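The hand stopped on a Sunday, with its fingers still half closed. At Starkton, the workshop of Pieter Verbruggen, the log showed error 63 and after it nothing. He first blamed the motor. It was fine. The fault was in the cable at the wrist, worn through after 400 hours of bending — a part which Farnska sells for eight euros.

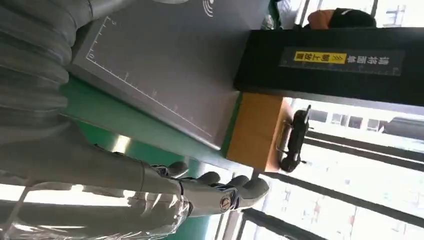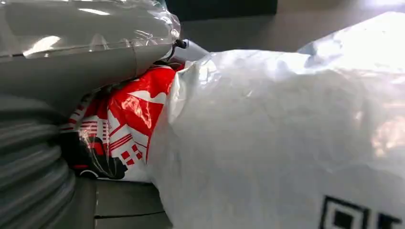 Verbruggen does not like how the arm behaved in that moment. The controller lost the signal but it kept the grip force on, and a person with a thumb in the wrong place would have had to wait for the power to be cut. He wrote to Curnetti, the supplier, in January. They answered with a new manual. Now he checks the cable himself every week, and he opens the hand before he lets anyone come near.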